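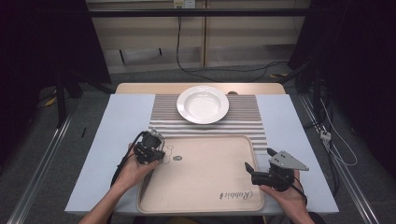

*White plate, striped placemat, beige tray*

## Hum at highway speed, rear axle, Mercado wagon

**dpettigrew**

Steady hum from the rear starting at highway speed. Pitch follows road speed and not engine rpm. Same in neutral. Tires are Clanetti all-seasons, rotated in January, and the noise stayed at the rear after rotation. Trostbridge quoted both rear hub assemblies. I would like to confirm which side before paying for two.

Desmond Pettigrew

---

**m_cabral**

Load the bearings one at a time. On a long sweeping curve to the left, weight goes to the right side. If the hum gets louder, suspect the right. Then do the opposite curve. Lane-change swerves are too short to tell you much.

Then jack it up, hand on the coil spring, spin the wheel. A rough bearing can be felt through the spring before there is any play at the rim.

---

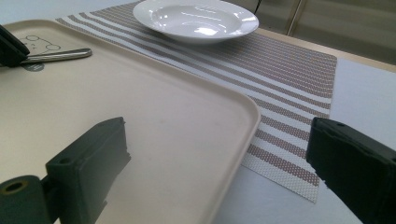
**Imani Fitzsimmons**

Disagree on the curve test for this platform. I have had two of these where the louder direction pointed at the good side. Hub units use double-row bearings, and the worn row may be the inboard one – that changes which way the load shows up. The spring test is better. A chassis ear with clamps on both knuckles is better again.

Also check the tires for heel-and-toe wear. Run a palm over the tread both ways. Rotation doesn't rule it out if all four are cupped.

---

**m_cabral**

> the louder direction pointed at the good side

Two cars is a small sample. I'd still do it first, it costs nothing.

---

**gdagdag**

Bolt-on hub, 4 bolts from behind the knuckle. Replace the bolts, they are torque-to-yield. Penetrating oil the night before if the car has seen salt. I used a Briditz unit and it has been quiet for 3 years. Check that the magnetic encoder for the ABS is on the correct face before you press anything together.

---

**dpettigrew**

Did both. Curve test: slightly louder turning left. Spring test: right rear is grainy, left rear is smooth. No play on either. Tread feels even in both directions.

Ordering one hub for the right. The left stays until it makes noise.

---

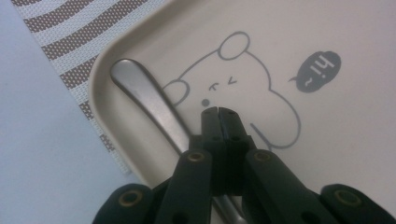

*Tray with cartoon drawing, silver spoon*

**ifitz**

Fine by me. Torque the axle nut with the wheel on the ground only after the first pass in the air – rolling weight on a loose nut will mark the new races. Post what you hear afterward.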